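Informe de avance: guía gastronómica y de ocio de Cirndale
Septiembre de 2026
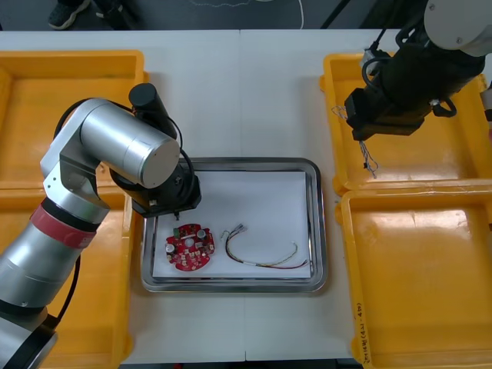 1. Objeto y alcance

El informe cubre el segundo periodo de ejecución de la guía de restaurantes, cafés y excursiones de Cirndale, financiada por la fundación Wunderlich. Se dirige a Heike Rathjen, responsable de seguimiento, y sustituye al borrador remitido con la justificación parcial de gastos.

2. Trabajo de campo

La lista de establecimientos quedó cerrada en 31 fichas, de las cuales 15 corresponden a restaurantes, 12 a cafés y panaderías y el resto a salidas en barca y rutas a pie. Todas las visitas se hicieron sin aviso previo y con cuenta pagada. Mulugeta Hadgu se encargó del frente marítimo; Jae-hoon Seok, del barrio alto y del camino a Filtemton.

Cada ficha recoge horario, precio del menú de mediodía, accesibilidad, admisión de perros y opciones sin gluten. El horario es el dato que más correcciones ha exigido: varios locales del puerto cierran la cocina antes de lo que anuncian en la puerta.

3. Incidencias

El café Brena cambió de dirección después de la visita y redujo la carta a desayunos. Se mantiene la ficha, con el texto provisional, hasta repetir la visita. Dos restaurantes pidieron revisar su reseña antes de la publicación; se les remitieron únicamente los datos prácticos, conforme al convenio.

La excursión a los islotes queda fuera de la edición impresa. El operador no ha confirmado las salidas de temporada baja y el horario vigente caduca antes de la entrega a imprenta.

4. Ejecución económica

Las partidas de dietas y transporte se ajustan a lo previsto. La de traducción presenta un exceso por la versión alemana, revisada por Jörg Lammers, que se propone compensar con el remanente de cartografía. El traspaso requiere autorización escrita de la fundación.

5. Tareas pendientes

- Segunda visita al café Brena.
- Cierre del mapa desplegable, con las paradas de autobús actualizadas.
- Unificación de la escala de precios entre restaurantes y cafés.
- Entrega de pruebas de imprenta a la fundación.

Responsable del informe: Eetu Rantala

Comentarios

marisa_c: ¿La versión impresa se podrá recoger en la oficina de turismo o solo por correo?

Toño: En la ruta a Filtemton conviene avisar de que la fuente del mirador no tiene agua potable.

lectora del puerto: Lástima lo de los islotes. ¿Saldrán al menos en la edición digital?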